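"We sell the boring part": Jistport on its two-arm bench kit

Kobe Groen runs product at Jistport, which sells a two-arm bench for handling small electrical parts. The kit is called Plena. It comes as a rail, two arms, grippers, wiring and a control program named Pană, and the buyer supplies the table and the job. We spoke in October, mostly about what people get wrong when they order one.

His first answer was about cables. "Everyone asks how much an arm can lift. For this sort of work the weight hardly matters. A plug weighs next to nothing, but it has a lead on it, and the lead goes wherever it likes. So we spend our days on leads."

Jistport's own bench is plain: pale walls on three sides, an off-white board, and the arms bolted to an aluminium rail. Groen says the walls are worth copying. They stop parts rolling off, and they give the cameras a background that stays the same from morning to evening.

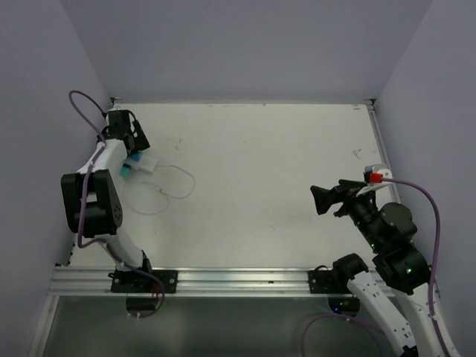 What you get for the money

The standard kit costs 3,721 euros with both arms. A single arm on the short rail is 1,144, and Groen would sooner you didn't buy it. "People buy one arm to save money, then they find they need something to hold the other end. The second arm bought later is 1,178, so you've paid for the delay as well."

Spare finger pads come in packs and he advises ordering them at the start. "They wear. How fast depends on what you grip. Hard plastic with square edges is the worst."

I asked how long it takes to set up. He said a careful person can bolt the rail down and have both arms moving by four in the afternoon if they start after breakfast. Teaching a job takes longer. Jistport suggests 50 guided runs for each new part before you let Pană try it alone, and Groen thinks most customers stop too early.

"They do a dozen, it looks all right, they go home. Next day the adapter is turned a little and the arm closes on a corner."

Adapters come up a lot with him. A boxy white one with a USB port is a part he likes to talk customers through: a smooth top, rounded edges, and a view from the wrist whose lower part is filled by fingers.

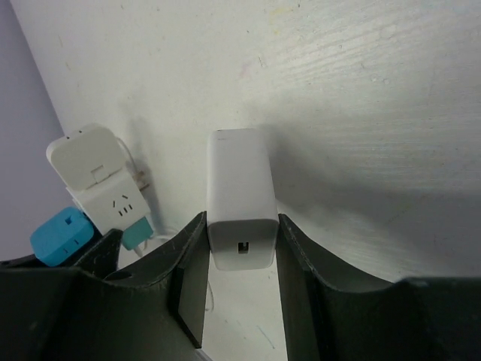

Kobe Groen
Head of product, Jistport

Groen joined from Fistudier, where he wrote training material for machine operators, and it shows in the manual. It is short and the steps are in the right order. He is less pleased with the software. Pană saves every run, but finding an old one means scrolling through a long list, and there is no search. "It's on the list. It has been on the list for a while."

He is also clear about who shouldn't buy. "If you have one part and it never changes, get a fixed jig. It'll be cheaper and quicker. Ours is for people whose parts change every few weeks."

Support is by email, with a call if email fails. Repairs are done by post, and he asks customers to keep the box.

Comments (3)

m_tarrant
We have the single arm. He's right, we ended up buying the second.

Odile
Does the price include the cameras? Couldn't tell from the article.

benchrat
No search in the run list is a real pain. I name mine by part and keep a notebook next to the bench.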